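Leave the table alone

Jul 9, 2024

Stavros Fragkou

Pale wood, a bit of grain, a bit of shine where the light lands. I'd keep it like that.

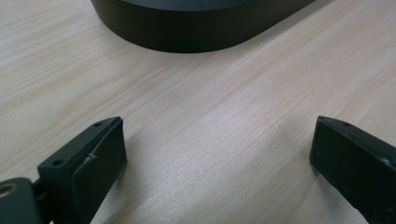 Against the runner, the bowl, the mat

Every table I visit is dressed. Runner down the middle, bowl of something, mats under the mats. You go to put a cup down and have to ask permission. My sister-in-law Dayana moved into a flat in Plisturcombe last November with a lovely plain table, and by the end of the month you couldn't see it. She'd spent 70 quid on covering up a thing she'd spent 600 on. I said so. Didn't go down well.

Wood is nice to look at. Grain especially, the way it bunches up in one corner and then goes quiet. You paid for that. Why hide it under a cloth with lemons on?

People say scratches. Fine, it'll scratch. Mine has a dent from a dropped tin and a ring from a teapot, and I like both of them more than I like any coaster. Zodwa Hendricks next door oils hers twice a year and otherwise lets people eat off it, which seems right to me.

One thing out at a time, that's my rule. Something low and dark looks good on pale wood, better than six small things fighting. When you've finished with it, it goes back in the cupboard. Takes seconds. Wiping down is quicker too, no lifting and shuffling, just one go with a cloth and then a dry one so it doesnt leave streaks.

I'll allow a tablecloth at Christmas. And if you've got toddlers, do what you like, I had a plastic sheet down for years. But the rest of you, clear it off tonight and eat your tea on teh wood. Dayana has taken the runner away, by the way. The bowl is still there.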